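Grippers are back on the bench this morning, so a thread on how I look after the handheld pair we use for teaching our robot cell. A few of you asked after the last one. Kettle's on, let's go.

Quick recap for new people: the cell is called Prallik. It learns tidying jobs from demonstrations, and the demonstrations come from somebody walking round a real lounge room with a gripper in each hand. If the handhelds are out of whack, the arm learns rubbish. Ask me how I know.

Most of the trouble is the marker cubes. One sits on top of each gripper, little white block with black square patterns on the faces, and the tracking works out where your hand is from those. Skin oil, dust and sunscreen (it's always sunscreen) all end up on them.

So first job, every session: wipe each face with a damp microfibre cloth, then a dry one. No alcohol! I used alcohol in April and took the sheen off one pattern and the edge off another. Reprinted the lot that night, grumbling.

Second job is checking the cube hasn't moved on its mount. I pinch it and try to twist. If there's any give at all I take it off, clean the old goop out of the seat and refit it. Then it has to be recalibrated, no skipping that, even if it looks dead straight. Looks straight is how I lost an arvo of recordings.

Jaws next. Open, close, open, close, 25 times each side while I watch the width reading on the laptop. Fully open should read 877 on ours and come back to the same number every time. If it drifts I go looking for fluff in the slide, and there's usually fluff in the slide.

(Dog hair. So much dog hair. I love doing this in people's homes but crikey.)

The left one had a sticky patch half way through its travel for weeks. I blamed the sensor, ordered a sensor, fitted the sensor. Same sticky patch. It was a burr on the plastic the size of a sesame seed and I took it off with a nail file in ten seconds. The spare sensor lives in my drawer and judges me.

Cables! Everything that plugs in gets a wiggle test with the recording running. If the feed so much as hiccups, that cable goes in the bin. I used to keep the dodgy ones "for testing" and then of course they'd creep back into the kit bag.

Power adapters and boards stay on the floor off to one side, and I try to keep the slack well behind whoever's recording. Try. On tiles you can at least hear the cable dragging. On carpet you find out with your ankle.

Software side is Fedotell, which just stamps and stores everything. Before we start I do one throwaway take, wave both hands through the whole reach, down low to the floor as well, and check neither cube drops out. Low is where ours drops out most. Your own knees get in the way.

Shiny floors are their own special pain. A bright patch of reflected window behind a cube can wash out the edges of the pattern, so I'll draw a curtain or shuffle the person along a metre. Cheapest fix in robotics, a curtain.

Session log so far says 2903 takes on this pair, and 1851 of those were good enough to keep. The rejects were nearly all from before I had a routine, so there's your argument for the boring wipe-down.

Still haven't solved the grips getting slippery on warm days. Tried tennis overgrip, lovely for an hour, then it creeps. Tried grip tape, took the skin off my thumb. Suggestions very welcome, I've got more sessions coming and only so many thumbs.

Right, last one from me. Jaws pointing at the floor, cubes up, elbows loose, and have a good stretch between takes because your lower back will send you the bill.

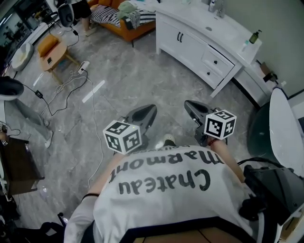
Houshang Ghasemi: have you tried self-fusing silicone tape for the grips? We wrapped ours two layers deep and it hasn't crept at all, and you can slice it off when it gets manky. Also keen to know what you stick the cubes down with, ours let go whenever the kit's been left in a hot car.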